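Two Floors of Noise: A Day at the Trevaskis Pressing Plant

Posted June 17, 2022

The first thing Noeline Harawira hands you at the Trevaskis record plant is a pair of earplugs, which seems a bit pointed when you write about music for a living. I put them in. Then I took them out to hear what she was saying, which was that I should put them in.

Trevaskis opens its doors to the public twice a year, and this spring's date in April had been pushed back over a boiler. The place presses vinyl for small labels, among them Grikard, whose catalog I've defended in print more often than it deserves. Our group had five people in it, two of whom had come all the way from the coast and were wearing the same Ekton tour shirt. They didn't seem to know each other. By lunch they weren't speaking.

You start upstairs, where the lacquers are checked. Declan Lockyer has been doing this long enough to look at a groove under the microscope and tell you the drummer is rushing. He played us a side of the new Arora album, the one with the eleven-minute closer, and stopped it every so often to point out sibilance. I'd given that record a warm review. I now hear nothing on it but the letter S.

Downstairs are the presses, 3 of them, and the smell, somewhere between a new shower curtain and toast. A puck of warm vinyl goes in, the labels go on, the jaws close, and out comes a record with a ragged skirt of extra plastic that gets trimmed and ground up. Someone asked whether the ground-up stuff sounds worse. Noeline said people who ask that generally claim they can tell, and moved us along.

The listening room was my favorite part. Pádraig Horgan sits in there all day with test pressings, marking clicks on a sheet of paper. He had been on the same noise record since breakfast and wanted it known that he had asked the band which of the crackles were theirs. They'd sent back a list. It didn't match his list. The release has been delayed while the two sides talk it over, and having heard four minutes of it I'd say there's no hurry.

Lunch was sandwiches, with a short talk on sleeve printing by a man who really loves cardboard. I came out of it with opinions about spine width that I've since shared with my family.

The gift shop is by the exit, naturally. I bought two seven-inches I already own and a slipmat.

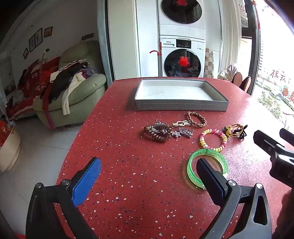 The bus back to town runs hourly and leaves from across the road, early, as I learned by watching it go. Next open day is in the fall. Book ahead, and eat first.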